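Tirketti — corpus de reseñas de suelos textiles en español

Versión 3 del corpus. Léase entero antes de descargar nada; la mitad de las consultas que recibimos se contestan en los apartados de abajo.

Qué contiene

2.261 reseñas de moqueta, losetas textiles y felpudos de interior, escritas en español por compradores y copiadas de tres tiendas en línea: Rostlow, Wynne y Brandgate. Cada registro lleva el texto, la puntuación de 1 a 5, el tipo de producto, el mes de publicación y una etiqueta de tema puesta a mano. Los nombres de usuario se han eliminado. Las erratas se han dejado como estaban, incluidas las que cambian el sentido de la frase.

Campos

id — entero, sin huecos
tienda — rostlow, wynne o brandgate
tipo — moqueta, loseta, felpudo
puntuacion — de 1 a 5
mes — solo el mes, sin año (lo perdimos en la primera extracción y no hay manera seria de recuperarlo)
tema — color, desgaste, olor, colocación, envío, otro
texto — UTF-8, sin normalizar

Para qué sirve y para qué dudamos que sirva

Sirve para probar clasificadores de tema con textos cortos y mal puntuados. Para análisis de sentimiento ya tenemos nuestras reservas. La puntuación de estrellas se usa en medio mundo como si fuera una medida de la opinión, y al leer las reseñas una por una se ve que mide bastantes otras cosas: el humor del repartidor, el precio que tenía el artículo en otra tienda, el mes. Hay reseñas de cinco estrellas que dicen «todavía no la he puesto». Hay reseñas de una estrella que elogian el producto y protestan por la caja.

Tampoco recomendamos deducir del corpus qué moqueta dura más. Casi todo el mundo escribe en la primera semana. El tema «desgaste» recoge sobre todo pronósticos, y a un pronóstico de comprador le damos el mismo crédito que a la palabra «ultrarresistente» en el envoltorio.

Etiquetado

Dos personas etiquetaron cada reseña por separado. Cuando no coincidían decidía una tercera, lo cual produce una etiqueta pero no garantiza que sea buena. El par más conflictivo es color y otro: mucha gente escribe «no es como en la foto» sin aclarar si habla del tono, del grosor o del tamaño. En la versión 2 esos casos iban todos a color. Ahora van a otro, y quien compare resultados entre versiones debería tenerlo en cuenta.

Problemas conocidos

Quedan casi 30 duplicados parciales, el mismo texto con una palabra cambiada. Sospechamos que son reseñas pagadas, pero no podemos demostrarlo y se han dejado.
Brandgate mezcla felpudos y losetas en la misma ficha. El campo tipo de esa tienda vale poco.
Las reseñas de mayo están sobrerrepresentadas. Wynne regala un cupón a quien opina en esa época, de modo que no conviene hablar de estacionalidad.
«Gris» aparece como gris, griss, gris perla, gris piedra, antracita y «gris normal». No hemos unificado nada.

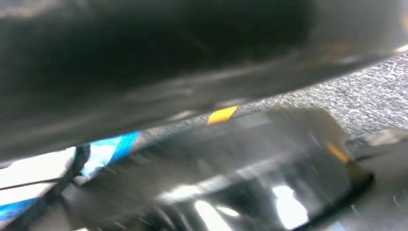
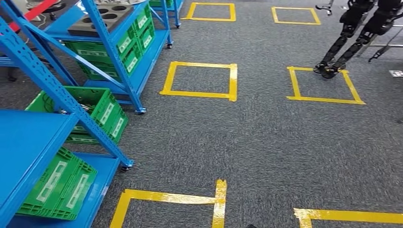
Moqueta gris en un caso, superficie gris moteada en el otro.

Sobre los nombres comerciales de color: se nos ha pedido varias veces una tabla de equivalencias con alguna carta estándar. No la vamos a hacer. Los catálogos cambian de nombre el mismo tono cada temporada, y una tabla daría apariencia de rigor a algo que no lo tiene. Quien la necesite puede partir del campo texto y asumir el resultado como propio.

Licencia y cambios

Uso libre para investigación, citando la versión. Para uso comercial hay que preguntar antes a las tiendas.

v3: reasignación de color a otro, corrección de 5 puntuaciones mal leídas
v2: se añade Brandgate
v1: Rostlow y Wynne, sin etiquetas de tema

Las correcciones se aceptan si vienen con el id del registro. Los mensajes del tipo «hay errores en las etiquetas» no los podemos atender; ya sabemos que los hay.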